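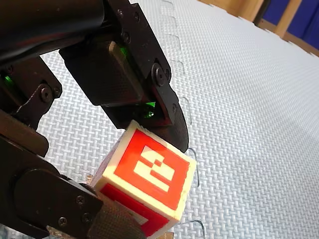 Gray foam floor mats will go down in all of the play and work rooms at the Fleltness center by the end of August, under a $2163 order approved last month. Vistier, the supplier, says the mats cut fatigue and keep small dropped items from chipping or rolling away. It offers little to back that up. The two-page sheet it sent with its bid cites a trial of 275 people and doesn't say who ran it, how long it lasted or what they were standing on before.

Kenneth Crichton, who handles purchasing for the center, said the price was the main draw. The competing bid, from Menon, came in $400 higher for the same floor area. Menon's mats carry a longer warranty, a point left out of the summary given to members.

Crichton said he expects the foam to last "a good few years." The mats it replaces were supposed to do that too. They were bought with a $1000 grant, and several had curled at the corners before the second winter.

Vistier says its foam won't mark under chair legs. Asked whether that covered the heavy Zovora tables in the back room, the company said results would vary with use. Members who want to see a sample can find one at the front desk until 6 p.m. The old mats are free to anyone who will haul them off.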